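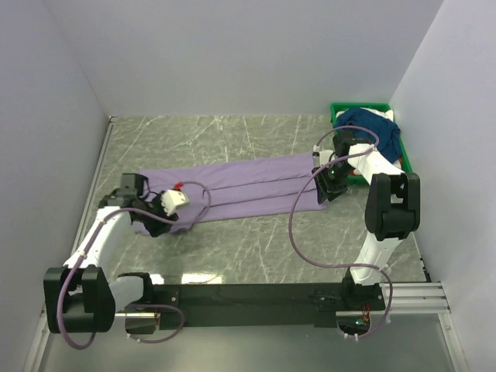
Figure 3. The two-arm folding cell with a purple cloth laid lengthwise between the grippers. The bin of textiles is at the far right.

3.2 Cell layout and upkeep

The cell has two arms fixed to one beam along the near side of the work surface. Both reach inwards over the same area, so that a long piece of cloth can be handled at both ends (Figure 3). Plain walls close off the other three sides. We kept them bare so that the cloth would be easy to separate from its background in the camera view. The surface has a marble pattern with thin pale veins. Early on we considered replacing it with a plain sheet, but the veins gave us fixed marks for checking that the camera had not moved, and we left it in place.

Textiles are stored in a green bin in the far right corner. The bin stands within reach of the right arm only. Its position is checked at the start of each session, as a small shift is enough to bring the right forearm against the rim when it picks from the near side.

Most of the upkeep concerns the cables. Each arm carries an external purple cable from the gripper back to the base, held with small ties. The cable has to be long enough to let the wrist turn fully and short enough not to drag on the cloth. In the first layout, supplied by Drumusov, the cable was tied tightly at the elbow, and two connectors worked loose within 50 folding runs. We then removed the tie nearest the elbow and let the cable hang in a wide loop. The loop can pass over the cloth during a fold, and we accept this so long as it does not touch the fabric when the grippers are closed at the surface.

The ties are inspected every 15 runs and replaced if they have slipped. The inspection is done with the arms powered down and takes one person a few minutes. Gripper fingers are wiped at the same time, as lint collects between them and weakens the hold on thin fabric. After each inspection both grippers are brought to the ends of a test cloth, which is lifted and put down once. If either end slips, the fingers are cleaned again and the test is repeated.

Over the full study the cell completed 631 runs. Of these, 49 were stopped by hand, mostly when a cable loop came too close to a gripper. The stops became less frequent once the ties had been moved, though we did not run the old layout long enough for a fair comparison. One wrist housing was replaced in February after its screws had worn. Margarida Louro carried out this repair and rewrote the inspection sheet, which now lists the wrist screws separately from the finger screws. The camera was calibrated again after the repair, and the runs made before and after it are reported together in Section 4.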